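Meda Sync

Folder sync and image downscaling for self-hosted file servers. Runs as a background service on the client, talks WebDAV to the server, and keeps a local index so that unchanged files are never read twice.

Status: in use on the Calloway and Wanon servers. The 2 branch is current. The older branch gets security fixes only and closes in June.

Requirements

A server with WebDAV enabled and chunked upload turned on
SQLite on the client
libvips, if downscaling is used
Write access to the index directory (default: .meda in the home folder)

Install

Unpack the release archive, run meda init, and answer the prompts. The server URL must include the full WebDAV path. A bare host name is accepted by the prompt but fails at first sync with error 20. 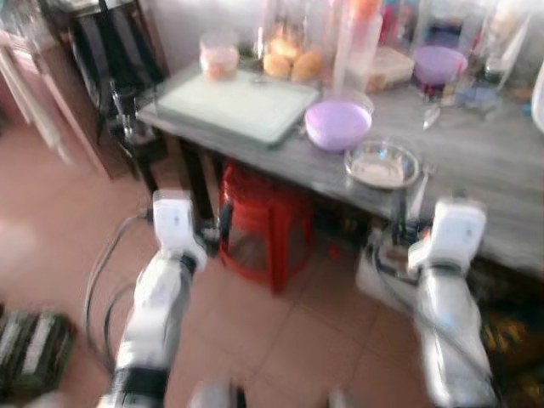
Settings are read from meda.conf first and then from the environment. Environment values win. A key that appears twice in the file takes the last value, and a warning goes to the log.

Main settings

interval: minutes between scans. Default 30. Values under 10 are raised to 10.
resize: longest side in pixels. Unset means originals are uploaded untouched.
keep_original: yes or no. With yes, the original stays on the client after the smaller copy is uploaded.
workers: parallel uploads. Default 2. Higher values cause lock errors on servers that use SQLite as the backend.
exclude: one pattern per line, matched against the path relative to the sync root. Case matters, including on macOS.

Resizing happens before the checksum is taken. The index therefore stores two checksums per image, one for the source and one for the uploaded copy. Changing the resize value does not touch files already on the server. Run meda rescan --images to replace them. 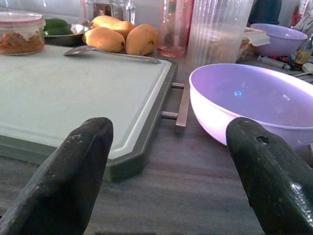 Maintained by the File Services Team, Clukadport

Conflicts

If a file has changed on both sides, the server copy keeps its name and the client copy is saved next to it with the suffix .local. Meda does not merge text files. Deletes are held for one full interval before they are sent, so a folder that is unmounted for a short time is not wiped from the server.

Renames are detected by checksum and size. A file that is renamed and edited between two scans is treated as a delete plus a new upload, and its version history on the server is lost.
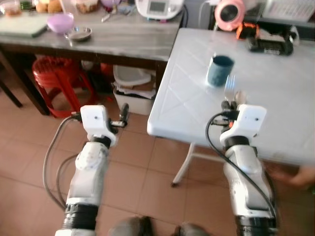

Fork and spoon held at the table edge.

Known problems

HEIC files are uploaded but never resized.
Paths with a trailing space are skipped without a log entry.
On battery power the scan timer can drift. Set power_aware to no to stop this.
meda status reports "idle" while the index is being rebuilt.

Reporting bugs

Attach the output of meda report and the last log file. Remove tokens first; the report command masks them but the log does not. Patches go to Ayman Ramadan, against the 2 branch.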